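How a Cup Rack Works

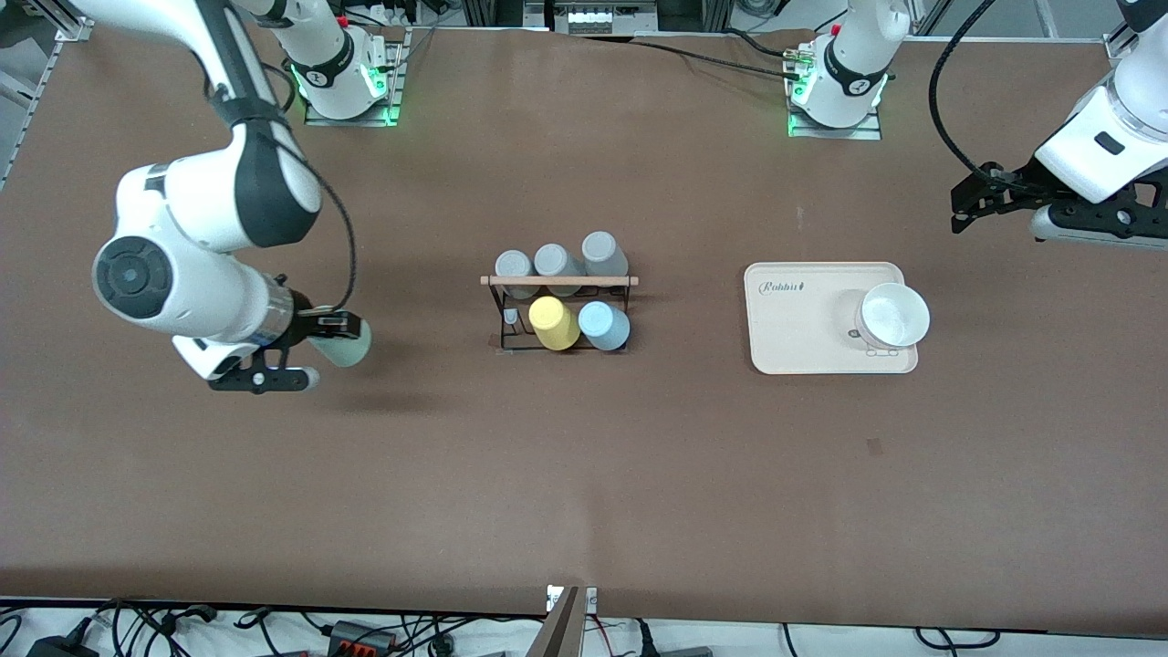

Filed under: Everyday Objects / Kitchen / Ages 8 to 11

A cup rack is a frame that holds cups while they drain, or while they wait to be used again. Many homes have one next to the sink. It has no motor and no battery. It works because of its shape and because of gravity, the force that pulls everything down towards the ground.

Why wire?

Racks are often made from wire. Steel wire is thin but stiff, so it can carry several cups without bending very far. The gaps between the wires are as important as the wires. Water can fall through them and air can move through them. A solid box would hold the cups just as well, but the water would collect at the bottom.

Black wire racks usually have a coating on the metal. Bare steel rusts when water and oxygen reach it, and a coating keeps both of them away. If the coating is scratched, rust may start at the scratch. Some racks also have a wooden part, such as a bar across the top. Wood is comfortable to hold, and it does not conduct heat well, so it rarely feels cold to the fingers. It should be wiped after use. Wood takes in water and swells slightly, then shrinks as it dries, and if this happens too often it can crack.

Where the water goes

When a cup is rinsed and turned over, most of the water runs out at once. A thin layer stays behind. Water particles pull on each other, and they also cling to the surface of the cup. Small drops are held in place by these forces. Large drops are heavy enough to slide down.

The drops that are left dry by evaporation. This means that the water turns into a gas, called water vapour, and mixes with the air. Evaporation happens faster when:

- the air is warm
- the air is dry
- the air is moving
- the water is spread out thinly

A cup placed upside down on a flat tabletop traps damp air inside it. That air soon holds nearly as much vapour as it can, and drying slows down. A rack lifts the rim or tilts the cup, so the damp air can leave and drier air can replace it.

Keeping cups upright

Every object has a centre of gravity. It is the point where the weight seems to act. A cup stays standing as long as this point is above its base. Push the cup too far to one side and the point moves past the edge of the base, and the cup falls over.

Tall, narrow cups tip more easily than short, wide ones. A rack helps by holding each cup at the side as well as underneath. The cups stand in rows with a place for each, so a knock to one is less likely to send it into the next.

A cup lying on its side behaves differently. If its sides are straight, it rolls in a straight line. If it is wider at the mouth than at the base, it rolls in a curve, because the wide end has further to travel in each turn.

Why different colours?

Coloured cups hold the same amount as white or grey ones of the same size. The colour is useful for telling them apart. In a family, one person may use the yellow cup and another the blue. In a classroom, each table can have its own colour.

Trays

A tray is often kept near the rack. It has a flat base and a raised edge. The edge stops drops from running onto the table and stops cups from sliding off when the tray is carried. Rounded corners are easier to clean than square ones, as a cloth can reach all the way round.

Try it: a drying test

You will need two identical cups, a rack, a clock, a notebook and some water. Use plastic cups. Ask an adult before you start.

1. Rinse both cups and shake each of them once.
2. Put one upside down on the rack.
3. Put the other upside down on a flat surface.
4. Wait 43 minutes.
5. Look inside both cups and write down what you see.
6. Rinse the cups, swap their places and repeat the test.

Swapping the cups checks that the result comes from the rack and was not caused by a difference between the cups. Keep both in the same room and away from radiators and open windows.

Words to know

Coating: a thin layer that covers and protects a surface.
Evaporation: the change from a liquid to a gas at the liquid's surface.
Rim: the top edge of a cup.
Water vapour: water in the form of a gas.

Text by Habibur Siddiqui, 2019-05-27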